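Support log: civil ceremony booking shows "license not valid for this venue"
Status: Resolved
Product: Komow Registrar (web booking)
Opened by: Riviere County Clerk, ceremonies desk
Opened: April 2, 2022

Problem as reported

Couples who book a civil ceremony at the Trudel building through the public page get as far as the payment step and are then stopped by a red message: "License not valid for this venue." The license number they enter is correct. The same number works when a clerk enters it from the back office. Ceremonies at the main office on the ground floor are not affected.

The desk has been taking these bookings by phone in the meantime. Couples are charged the standard fee of $48 and we enter it by hand.

First reply from Komow support

Please confirm the following:
- browser and version used by the couple, if known
- whether the license was issued by Riviere or by another county
- whether the ceremony type is "civil" or "officiant provided by couple"
- whether the venue record for Trudel was edited recently

Reply from desk

Browser does not seem to matter. We tried three at the counter and got the same message each time. Licenses issued by Riviere and by other counties in the state both fail. The type is civil in every case we have seen. When the couple brings their own officiant, the booking goes through.

The venue record was edited. We raised the guest limit for the Trudel room to 52 after the fire inspection, and we changed the opening hours for Friday evening ceremonies at the same time. Nothing else was touched on our side.

Komow support

Thank you. We looked at the venue record and the guest limit is saved correctly. The hours are also fine. Please try these steps on one test booking:

1. Open the venue record and select Legal Details.
2. Check that "Approved for civil ceremonies" is set to Yes.
3. Check the approval end date.
4. Save, even if you change nothing.
5. Sign out, clear the page cache and repeat the booking from the public page.

Reply from desk

Steps 1 and 2 were fine, it says Yes. At step 3 the end date is blank. It used to show a date in September. Saving with the blank date gives no error. The public booking still fails at step 5 with the same message.

If we type the September date back in and save, the date is gone again when we reopen the record.

Komow support

That narrows it down. The public page checks the approval end date before it accepts a license for a civil ceremony. The back office screen does not run that check, and neither does the officiant type, so both of those get through. A blank date is read as an expired approval.

We need to find out what is clearing the field. Do you use the Amora calendar link?

Reply from desk

Yes. Amora sends room availability to Komow every night and again when somebody saves the room. It was set up by the previous vendor and we do not have the settings page for it.
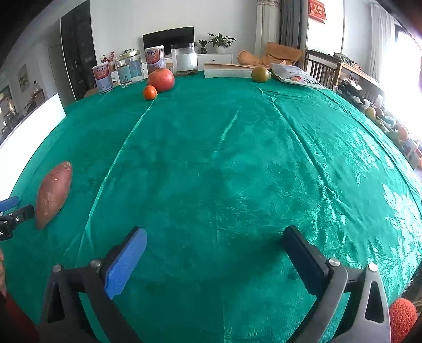 We turned the link off for one room and entered the date again. It stayed. We turned the link back on, saved the room in Amora, and the date was blank within a minute. So the link is clearing it.

One more thing to add to the ticket. A couple with a ceremony booked for next month called to ask whether their booking is still legal, given that their confirmation email now lists the room as "approval: none." We told them the room's approval has not lapsed and that the email is wrong, but we would like corrected emails sent to everybody affected.

Komow support

Confirmed at our end. The link sends an empty value for any field that Amora does not hold, and the approval end date is one of those. Before the last update empty values were ignored. After the update they overwrite what is in the record. The hours and guest limit survived because Amora holds both.

What we have done:
- set the link to skip empty fields for all Riviere rooms
- restored the end date on the Trudel record from the backup
- searched the log for other records cleared the same way

The log shows 2,245 field updates from the link in the period. The approval date is the only field that was emptied. No completed ceremony record or signed license was changed.

Corrected confirmations will go out in one batch tonight. The batch limit is 400 messages and your list is well under that.

Reply from desk

Public booking for a civil ceremony at Trudel now goes through, tested with an in-county and an out-of-county license. Saved the room in Amora twice and the date is still there. We have stopped taking these by phone.

Could the back office screen run the same check, or at least show a warning? We would have caught this sooner.

Komow support

Passed to the product team as a change request. Closing this ticket. Reply within 14 days to reopen it.

2 people found this helpful | 3 comments | Share

Related tickets
Witness names missing from printed certificate
Fee charged twice when couple changes ceremony time
How to add a second language to the vows sheet
Waiting period shows wrong end date after a holiday
Amora link: room closed but still bookable

This site uses cookies to keep you signed in and to remember your ticket filters. Accept | Manage settings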